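### 3.2 What people did with the box

I should own up that I came to this study as a hoarder. My loft is full of flattened boxes, so when Toivo Niskanen asked whether I'd help look at why households in Diravstead keep cardboard, I said yes before he'd got to the end (my partner laughed for a good minute).

We sent out 600 short forms in May and got 123 back. I then visited 46 of those homes, usually around teatime, and asked people to show me where the boxes lived. Under the stairs was the clear winner!
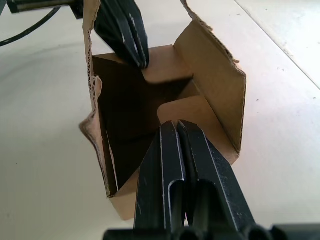

**Figure 4.** Open corrugated box with inner flaps folded partway in.

Flaps came up far more than I'd expected. People had strong feelings about them – one man in Wollari Road told me a box without its flaps was "just a tray" and he wouldn't give it cupboard space.

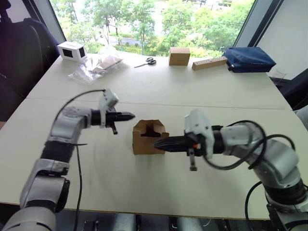
He wasn't alone, either. Plenty of the people I met said they kept a box for its shape and only later thought up a use for it, such as storing jam jars or posting a birthday present.

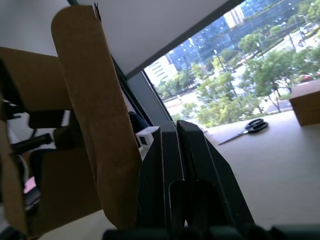
Pathirana's idea of the "waiting object" fits this nicely, I think, though her households were saving glass and had a good deal more shelf room. I come back to shelf room in Section 4, where the flats and the houses part company.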